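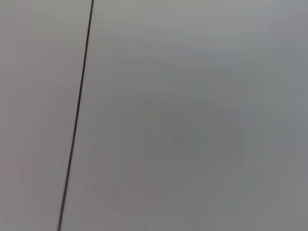

4. Recording demonstrations

4.1 Before the first episode

Complete the arm calibration in section 3 before you start. Recordings made with an uncalibrated arm can't be corrected later and will be rejected at upload.

1. Turn on the Tikmont controller and wait for the status light to stay green.
2. Open the Cendamari recorder and select your station from the list.
3. Check that both camera panes are live. The wrist pane is on the left, the overhead pane on the right.
4. Move the arm to the home pose with the leader handle. Let go of the handle and confirm that the arm holds still.
5. Enter your operator name and the task name. Use the task name exactly as it appears on the task sheet, including capitals.

Note: With the wrist camera close to a bare surface, the pane may show very little detail. Check focus on a thin, hard line such as a panel seam or a length of dark cord. A slightly soft edge is acceptable. If the line looks doubled, clean the lens cover and check again.

Note: Gradual changes in brightness across a plain gray surface are normal. Leave exposure on the fixed setting. Automatic exposure shifts during an episode and makes the episodes hard to compare.

4.2 Recording an episode

1. Set out the objects for the task. Change their positions a little between episodes.
2. Press the left pedal once. The recorder beeps and the timer starts.
3. Wait one second, then begin the task.
4. Work at an even speed. If you miss a grasp, back off and try again in the same episode.
5. When the task is done, return to the home pose and press the left pedal again.
6. Mark the episode Good, Retry or Discard. Use Retry if the task was finished but needed more than one attempt.

Caution: Keep your free hand outside the taped area while the timer is running. The arm follows the leader handle without delay and does not detect people.

Caution: Do not rest the gripper on the work surface between episodes. The wrist motor keeps pushing and will overheat.

4.3 Session length

A full set is 161 episodes per task. Stop for a break after every 19 episodes and home the arm again before you continue. Sets can be split between two operators as long as each one logs in under their own name.

4.4 Uploading

1. Close the recorder. Unsaved marks are lost if you pull the drive first.
2. Run the check from the Brirnum menu. Dropped frames are listed by episode number.
3. Discard any episode with a gap in the wrist video. Gaps in the overhead video can stay if they are shorter than half a second.
4. Select Upload and leave the station on until the drive light goes out.

If the check stops with error 318, the clocks on the controller and the recorder do not match. Restart both, controller first, and run the check again. Contact Apinya Duangkaew if the error comes back, or Rami Sayegh for problems with the arm itself.

Section last revised 12 May 2022 (Wing-sze Lo). Pedal settings are in section 5.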